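Table Rules for Hand-Held Gripper Sessions: Frequently Asked Questions

14 shares | 6 comments

We wrote the Skalus table rules on a single sheet of paper, and people still found questions to ask. The ones we get most often are below, with the answers we give when we've had coffee.

Who do the rules apply to?

Anyone who picks up a gripper at a Skalus bench. Guests from Arkitz too. Having written your own rules at your own shop is admirable and changes nothing.

What counts as a clear table?

Only the objects on the task card. Your mug, your phone and your sandwich are not on the task card. We have checked all 300 of them.

Do crumbs count?

Yes. Anything you could pick up with a damp fingertip counts. Wipe the whole top, then bend down and look across it from the side, where specks show up better. You will feel silly. Do it anyway.

How should the fingers be at the start?

Open, level with each other, and with nothing between them. Hold for 2 seconds before you reach for anything. Two seconds is longer than you think, and most people manage one. 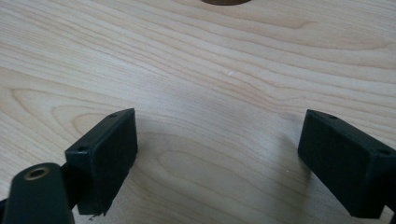
Fingers open over bare wood. Note the small white speck on the tabletop.

Would that speck fail the check?

It would. Wipe and look again. We don't need to know what it was.

Can I rest the fingers on the table between tries?

No. Hold them clear of the surface. The pads pick up dust, the tabletop picks up scratches, and Borbély gets to replace one or the other.

How often do I check the screws?

Every 40 tries, and after any drop. "It was barely a drop" is a drop. If a screw turns under light finger pressure, stop and tighten it before going on.

I made a mistake halfway through. Can I fix it and carry on?

Finish the try, mark it as a mistake, and reset. Please don't delete it. Of the 1,113 tries in our last batch, the marked mistakes gave us very little trouble. The unmarked ones ate a Thursday.

Is this an official safety standard?

No, it's a house rule sheet. If your building has safety rules, those come first, and where the two disagree, ours lose.

Can we copy the sheet for our own lab?

Go ahead. Surnon already did, and kept our typo in rule five.

Related
Labeling a Bad Try Without Hurting Anyone's Feelings
Task Cards: How Short Is Too Short?
Cleaning Finger Pads
What We Changed After the Arkitz Visit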